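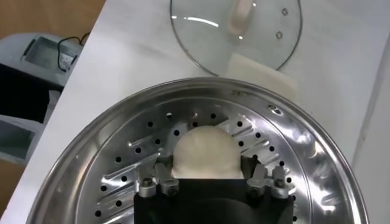
Loading and unloading buns with the arm: notes for kitchen staff

These tips cover the bench steamer station at Kultier. They assume the arm is doing the lifting and one person is minding the station.

Setting out
Leave a clear gap on all sides of the steamer. Lay the glass lid flat on the table, handle up, in the same spot each time, and keep the plate on the opposite side. Wipe the table before the shift, as stray crumbs can stop the lid sitting level.

Spacing
Four buns to a basket is the limit. The fingers need room to open between them, and a fifth bun means the job goes back to tongs. Keep buns off the rim.
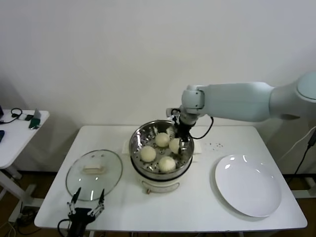 Four buns in the basket, gripper at the right-hand one, lid flat on the left.

Grip
Set the closing force on the softest bun of the batch. Noreen Ní Chonaill tests 3 from every new dough – if a finger mark is still there after 90 seconds, drop the force by 2 steps and test again. Clean the fingers between batches; dried starch makes buns stick on release.

What changes for staff
Fewer hands go over the steam, and the person on station no longer has to lift every bun. There is more checking and more wiping down. Proving, shaping and judging when a bun is done stay with the cooks. Amerley Eshun has moved the rota to shorter turns at the station, as watching the arm is duller than loading by hand and attention drifts.

Stopping
Press stop before reaching into the basket, even to straighten one bun. Note each stop on the station sheet with the batch number. Tymofii Derkach collects the sheets at the end of the shift.

Updated 2023-05-20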